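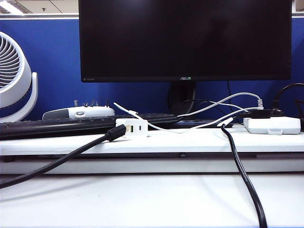 July, quarter past seven in the evening, still at my desk

The replanner works! I have to get this down before I go home and forget the order it all happened in.

When I left off yesterday the arm in the Casus cell was still doing its little hiccup halfway between the tray and the chute. Tymofii thought it was the controller gains and I thought it was the trajectory handover, and we had a very polite disagreement over lunch. He spent the morning on the gains anyway (fair enough, they did need a tidy) and I went through the logs from Clernberg, line by line, with a ruler held against the printout like my gran doing her knitting patterns.

And there it was. The planner was stamping each new path with the time it started thinking, and the controller was reading that as the time the path should begin. So every fresh plan arrived already a bit stale, and the controller, being obedient, tried to catch up. On a short plan you'd never notice. On a long one past the chute, with all those extra collision checks, it was a proper lurch.

The fix is tiny. I stamp the path at the end now, and I start it from where the arm is predicted to be, and then blend the joint speeds over the first stretch so there's no corner in the curve. I wrote the blend three different ways before lunch and threw two of them out. The one I kept is the dullest, a plain quintic, and I'm very fond of it.

Then the replay. I'd saved 1,077 planning requests from the Kravchuk trials, so I ran the lot through the new code in simulation. The old version flagged a jump on 686 of them, which is far worse than I'd have guessed. The new one flagged 2!! Both of those begin with the wrist folded right back near its limit, and I think the inverse kinematics is flipping to the other solution there. That's a different bug and it can have its own day.

Zarmeena came over when she heard me thump the desk and I made her look at the velocity plots, before and after, joint by joint. She asked the good question, as usual: what happens if perception drops the part in the middle of a blend? I don't know yet. At the moment the tracker holds the last pose for up to 800 milliseconds and says nothing to the planner at all, so we could be blending beautifully towards something that has moved. She wants a confidence number passed along with the pose and I think she's right. We sketched the message on the back of my printout, must not lose that.

Oksana rang from Sutilberg about the dates. I told her the branch needs review and a slow run on the real arm with a hand on the stop button before I promise anything. She took it well.

Tomorrow: clean up the commit (it still has a function called blend_maybe_good), write a test for the timestamp so it can't creep back, then ask Lesia for an hour on the cell. Also look at the wrist thing, but only after the test. Only after!

Bus at twenty to eight.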